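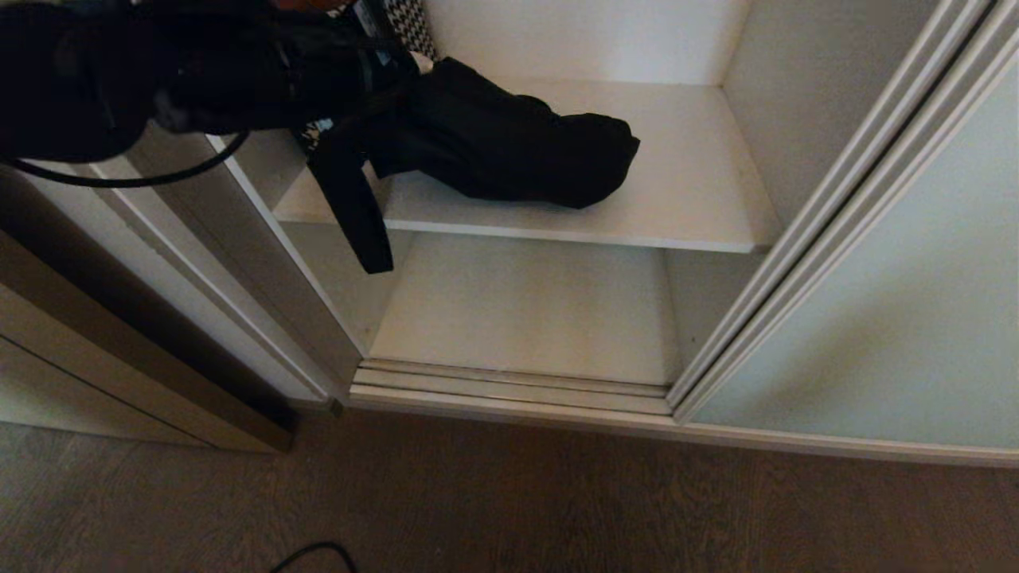 In einem Kommentar zur November-Fassung wurde eingewandt, Abschnitt 6 setze eine leere, ebene Ablage voraus, der Arm müsse im Heimaufbau aber auch in Schrankfächer greifen, in denen Riemen und Kabel hängen. Der Einwand ist berechtigt. Die Schritte 6.1 bis 6.4 wurden deshalb neu gefasst. Die Abschnitte 1 bis 5 (Netzteil, Grundplatte, Gelenkabgleich) gelten unverändert.

6 Greifer einrichten und Schrankfach anfahren

Voraussetzungen: Nuver-Steuerung eingeschaltet und referenziert, Not-Halt in Griffweite, Handgelenkkamera Clindik angeschlossen. Alle Wege in diesem Abschnitt werden mit reduzierter Geschwindigkeit gefahren.

6.1 Fingerspitzen umwickeln

1. Steuerung in den Zustand HALT setzen. Finger von Hand nicht gegen den Antrieb aufdrücken.
2. Fingerspitzen mit Isopropanol entfetten und ablüften lassen.
3. Band von 18 mm Breite an der Spitze ansetzen und in überlappenden Lagen zum Fingerfuß hin wickeln. Der Fingerfuß selbst bleibt frei.
4. Bandende auf der Außenseite andrücken.
5. Zweiten Finger ebenso wickeln. Gleiche Länge der Wicklung ist nicht erforderlich, gleiche Dicke auf den Innenseiten schon.

Hinweis: Falten auf der Außenseite stören nicht. Falten auf der Innenseite verfälschen den Nullpunkt in 6.2 und müssen neu gewickelt werden.

6.2 Nullpunkt des Greifers setzen

1. Arm über eine freie Stelle des Fußbodens fahren. Finger senkrecht nach unten ausrichten.
2. Greifer mit dem Befehl »Schließen langsam« zufahren, bis der Motorstrom ansteigt.
3. Sichtprüfung über das Bild der Handgelenkkamera: 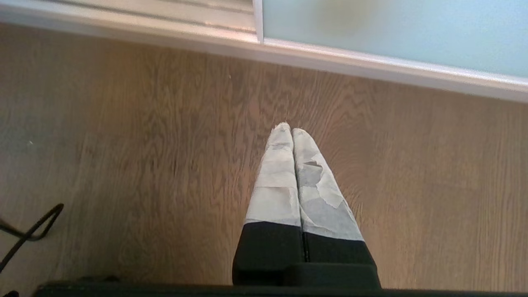
Beide Finger müssen parallel stehen, der Spalt zwischen den Fingerfüßen muss gleichmäßig verlaufen. Eine geringe Neigung eines Fingers ist zulässig, solange die Innenseiten der Spitzen anliegen.

4. Wert mit »Null übernehmen« speichern.
5. Greifer 20-mal öffnen und schließen, danach Nullpunkt erneut ablesen. Bei Abweichung zurück zu 6.1, Schritt 3.

VORSICHT
Werkzeuglänge nach jedem Neuwickeln prüfen. In der Vorgabedatei steht 243 mm. Mit der Wicklung nach 6.1 sind am Aufbau Vunddale 246 mm einzutragen. Bei zu kurz eingetragener Länge setzt der Arm auf dem Boden auf, bevor die Softwaregrenze greift.

6.3 Testobjekt greifen

Geeignet ist ein Gegenstand mit festem Griff, zum Beispiel eine Haarbürste. Textilien und Taschen erst verwenden, wenn der Ablauf mit dem festen Gegenstand fehlerfrei läuft.

1. Testobjekt in das Fach legen, Griff frei zugänglich.
2. Vorposition anfahren und warten, bis das Kamerabild ruhig steht. Während der Bewegung ist das Bild verwischt und für die Positionsbestimmung nicht brauchbar.
3. Greifer öffnen, auf Griffhöhe absenken, schließen.
4. Objekt anheben, kurz halten, an derselben Stelle ablegen.
5. Arm auf die Vorposition zurückfahren.

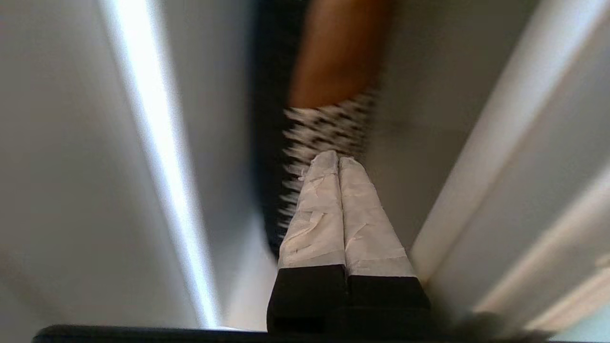

olmedo
Dokumentation und Versuchsaufbau, Projekt Vunddale
Stand: Dezember 2024

Wird das Objekt beim Schließen seitlich verschoben, zuerst die Mitte des Greifers prüfen und erst danach die Schließkraft verringern. Der Parameter liegt in der Nuver-Oberfläche unter »Werkzeug«, zweite Seite. Änderungen werden dort ohne Rückfrage übernommen.

6.4 Sperrzonen an der Schiebetür

Glas, Rahmenprofile und Bodenschiene werden als Sperrzonen angelegt. Die Türstellung wird von der Steuerung nicht erfasst. Nach jedem Verschieben der Tür sind die Zonen daher neu einzumessen.

1. Tür in die gewünschte Stellung schieben.
2. Ecken der Öffnung mit geschlossenem Greifer im Handbetrieb anfahren und speichern.
3. Bodenschiene als eigene Zone anlegen, über die volle Breite der Öffnung.
4. Kabel auf dem Fußboden aus dem Fahrbereich legen.
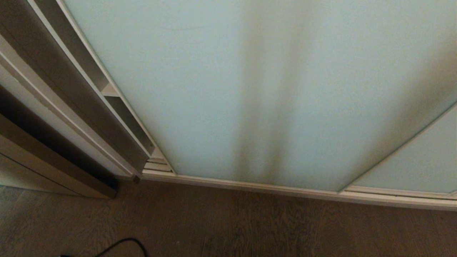 Abb. 4: Schiebetür mit mattierter Glasfüllung und Bodenschiene

Hinweis: Mattiertes Glas liefert der Tiefenmessung keine verlässlichen Werte. Zonen am Glas immer von Hand setzen, auch wenn die Oberfläche eine automatische Übernahme anbietet.

5. Zonen speichern, Steuerung neu starten, Schritt 6.3 mit aktiven Zonen wiederholen.

Weiter mit Abschnitt 7, Kabelführung am Unterarm.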